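January, open day, written up after closing with my feet on the radiator

Well, we got through it, and I think it went rather nicely! Doors opened at 10 and the first group from Gamage was already waiting in the corridor, 26 of them, all wanting to try the hand-held gripper before I'd even found the sign-in sheet. Yupin did the welcome talk and kept it to 20 minutes – a record for her, bless her.

I had the knitwear table with Gilmar. We'd agreed to start people on the fluffy knits, pinching and lifting from the flat, because they bunch up between the fingers in a way the cotton squares never do. 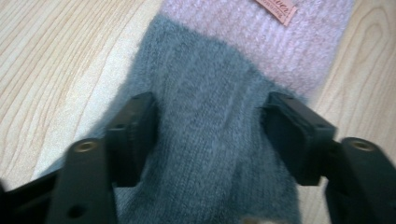 Most visitors squeezed far too hard at first, me included when I was new, and then they'd slow down and get a feel for it. One lady from Misow asked how we choose where to grip, and we talked so long that Gilmar had to run the next turn alone (sorry, Gilmar).

For next time: more chairs, a second tool at the table, and a lint roller. Fathima wants the feedback cards typed up, so I've left them in the blue tray. Asanka, you still have my good screwdriver.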